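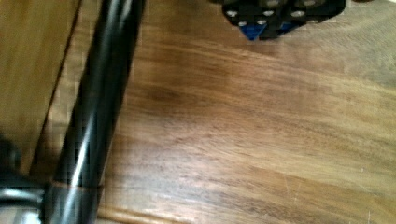

1/ A few people asked about the table, so I'm putting it all in one thread. It's the one from the Gorlow house clearance. I've had it since March and only got round to it properly this month.

2/ Wood is a warm brown, somewhere between honey and chestnut depending on which streak you look at. I don't know what species it is. The man at Gorlow said elm, my neighbour says it isn't. Answers welcome.

3/ It cost me 154 quid with delivery. That was more than I wanted to pay but the new ones in Adjei were dearer and had thinner tops.

4/ There's a darker patch, a rough oval. My guess is somebody kept a pot or a dish there for years. I have seen people go at marks like that with oxalic acid. I'm leaving mine alone.

5/ Same with the scratches. They're faint and pale and you have to know where to look. If you want to deal with yours, try a bit of wax on a cloth before you reach for sandpaper.

6/ What I use: Ritero furniture wax, the clear one. Small tin, lasts ages. The tinted version went patchy on a test bit underneath so I gave the rest of that away.

7/ Method, for those who asked. Wipe down with a damp cloth, wrung out hard. Leave it to dry overnight. Thin coat of wax going with the grain. Wait 2 hours. Buff with an old T-shirt. Next coat the day after.

8/ I did 3 coats on the top and one on the legs. The legs don't get touched much.

9/ Don't use kitchen roll for buffing. It sheds and you end up picking bits of fluff out of the wax with a fingernail.

10/ Someone asked if it seats 8. It does if nobody minds elbows. Six is comfortable. We don't own enough chairs to find out properly anyway, so the ends get the two stools from the landing.

11/ Hot things: no. Wax won't protect against a hot pan. We've got cork mats from Gritdale, the plain square ones, and they live in the drawer nearest the cooker so people will use them.

12/ Spills: wipe straight away. Red wine is fine if you're quick. Turmeric I can't speak for, we've been careful with curries so far.

13/ Correction to 7, the tin says leave it for one hour. I leave it for two as our kitchen is on the cold side. Go by your own tin.

14/ Reply to the person asking about oil. I had oil on the last table. It looked good and needed doing again all the time, and the rags have to be laid flat outside to dry as they can catch fire if you bunch them up. Wax is less bother for me.

15/ Also no, I'm not going to sand it back and start again. A few of you seem very keen on this. It would take a weekend and I'd have to move everything into the hall.

16/ Next job is the bench that goes with it. One leg is loose and somebody has had a go at it with the wrong glue, so that all has to come off first. Will post when it's done. If anyone has a sash clamp I could borrow for a week, please message me.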